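Search this site Search

Folding laundry by hand, on purpose: new results from the Zevwood study

3 min read

August 2021

Hi from the Stidano lab! We've been heads-down on laundry for what feels like forever, and we finally have something we want to share. Today we're releasing the first results from Zevwood, our study of how robots can learn to handle clothes from people holding the same kind of grippers a robot would use. I'm the one who got to write this up, so please forgive the excitement. 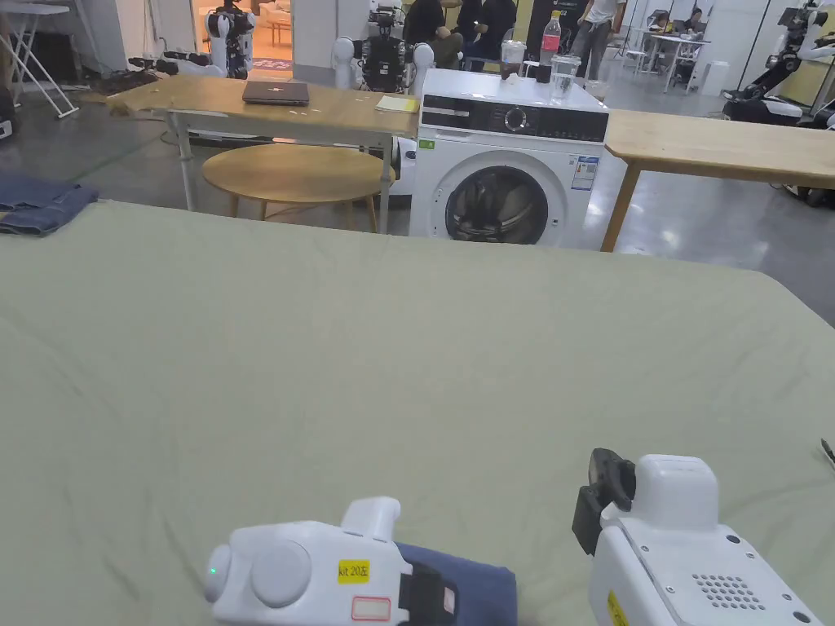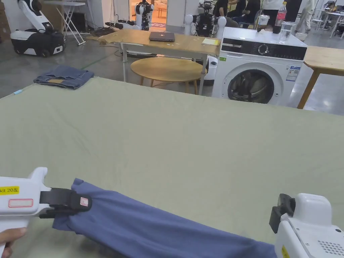

What we did

If you've followed our work, you know we used to teach folding by steering the robot arms remotely. It works, but it's slow, and your wrists hate you by lunchtime. For Zevwood we put the grippers straight into people's hands, one left and one right, and asked them to work through blue clothes on a big green cloth. A person can feel a garment pull tight and ease off right away (try doing that through a joystick!), and we wanted that sense of touch and timing to end up in the training data.

Each person recorded 100 folds, over 2 sessions. We kept the messy ones too: the dropped corners, the sleeves that got grabbed by mistake, the long pauses while somebody tried to find a hem. I argued against keeping those at first, and I was wrong. When we trained on tidy folds alone, the robot did fine until the cloth twisted, and then it just kept going as if everything was great. With the messy folds included, it learned to let go, smooth things out and grab again.

What we found

We ran 109 test folds on the robot, using garments it had never handled. The version trained on everything beat the tidy-only version on every garment type we tried, and the gap was widest on denim. I love this result because denim has been our nemesis. It's stiff, it's heavy, and it springs open the second you relax your grip.

We also compared grip timing. Folders in our study almost always moved one hand before the other, even when they were sure they'd moved both together. Once we stopped forcing the two grippers onto the same clock, the robot's folds got noticeably flatter. That was a pretty small change in the code and a pretty big cheer in the room.

What still goes wrong

Plenty! Thin T-shirts cling to themselves and the robot often picks up two layers when it wants one. Anything with a zipper is a coin toss. And we've tested in one room, on one kind of work surface, so I wouldn't promise you the same numbers on your bed at home.

What's next

Our partners at Yáñez are helping us build a lighter version of the grippers, and the Prurkness team will repeat the whole study at their own site, with 6 new garment types. We'll post the write-up and the recordings in October, including the failures, so other groups can dig in.

If you write about robots, or you just have strong feelings about folding jeans, get in touch through the Stidano press desk. We're happy to talk, and we can set up a lab visit where you try the grippers yourself.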